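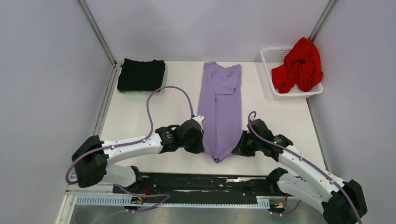

Page last changed: August, 4:40 p.m.

The long life of a cheap shirt

Drikport used to throw its clothes away on the quiet. Black sacks behind the bus depot, a skip that filled up by evening. Then the mending shops came — first one, then a whole street of them — and now people stand in line with a coat over one arm and a coffee in the other hand.

Akico is the oldest. Narrow place, green door, bell that sticks. Patches, zippers, collars turned inside out so the worn side goes to the back. A collar costs less than lunch. A full lining, well, bring your card.

The trade nearly died here. When the Drasow mill closed, more than 300 jobs went with it, and most of the people who could set a sleeve went to work in warehouses or moved to the coast. The machines were sold for scrap. A few were not. They went into garages under blankets, and some of those same machines are running on Xavier Street today, black paint chipped, still louder then anything built since.

What changed? Rent, partly. Xavier Street was half boarded up and the city let shop fronts go for 200 a month, two years fixed. You can try a lot of things at 200 a month. A cheese place tried and closed. A record store is hanging on. The menders stayed.

And prices. Not that clothes got dear — they got thin. A T-shirt that twists at the side seam after a month. Leggings that go at the knee. People got tired of buying the same thing over and over, and somewhere in there a patch stopped looking poor. Teenagers ask for the thread to show. Orange on navy, big stitches. Their grandmothers are appalled.

Not everything can be saved. Glued hems, forget it. Knits with a lot of stretch will fight the needle all the way. Linen is a joy. Old denim too, though it eats needles. Moth holes in wool depend on the moth, mostly, and on how long the sweater sat in the closet befor anyone looked.

Number 77 is the newest shop, open evenings only. No sign yet. Tables by the window, spare thread in jam jars, a kettle. You bring your own thing and do it yourself, badly at first. A sock takes an hour. The second sock goes faster.

Closing time is nine, or whenever the last hem is done.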